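**Mesteck bench kit review, progress note to Faustine Tessier**
9 July 2019, from Lesia Tymoshchuk

Short version: kit is usable, simulator better than expected, paperwork behind. Details below, sorry for the rush, quote deadline is tomorrow.

## Where we are

- Arm mounted and powered. Mounting took two people, manual says one.
- Vendor software (Susine 2) installed on both lab machines. Second install needed a reboot and a new license key, Karpenko sent it same day.
- Pick and place routine written, runs start to finish in the simulator. On the real bench it stalls at the handover to the gripper. Ticket open.
- Training for the Osau technicians not started. Was planned for April, slipped when the controller came in with the wrong plug.

## Money

Budget line 4000, spent 3536. Remainder is held for spare gripper pads and shipping on the controller if it has to go back. No extra ask this period.

## What we like

Teach mode is quick. Technicians who had never touched an arm were moving it in one afternoon. Docs are thin but the example files are good and support answers email.

## What we dont like

- Cable routing. Hose at the top joint loops out wide and we keep having to check it against the path.
- Error messages are codes only, lookup table is in a separate PDF.
- Warranty wording on the gripper is vague. Asked Karpenko for it in writing, no reply yet.

## Simulator

Most of the hours went here. Layout in the current build has a perforated border around a plain center panel, loose tools and small parts spread out, two empty trays to sort into. The slate tray is the bigger one, the red one is probaly too small for the mallet or the long bar. Will try small parts only for red.

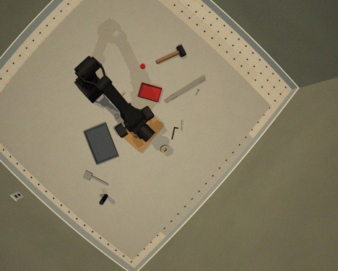
## Next period

1. Close the handover ticket or get a replacement controller.
2. Run the sort routine 6 times on the real bench, log every stop.
3. Get the warranty text before anyone signs.
4. Book technician training, need dates from Osau.

Decision needed from you: do we extend the loan or return the kit when the trial ends. I lean extend. Call me if easier.

Lesia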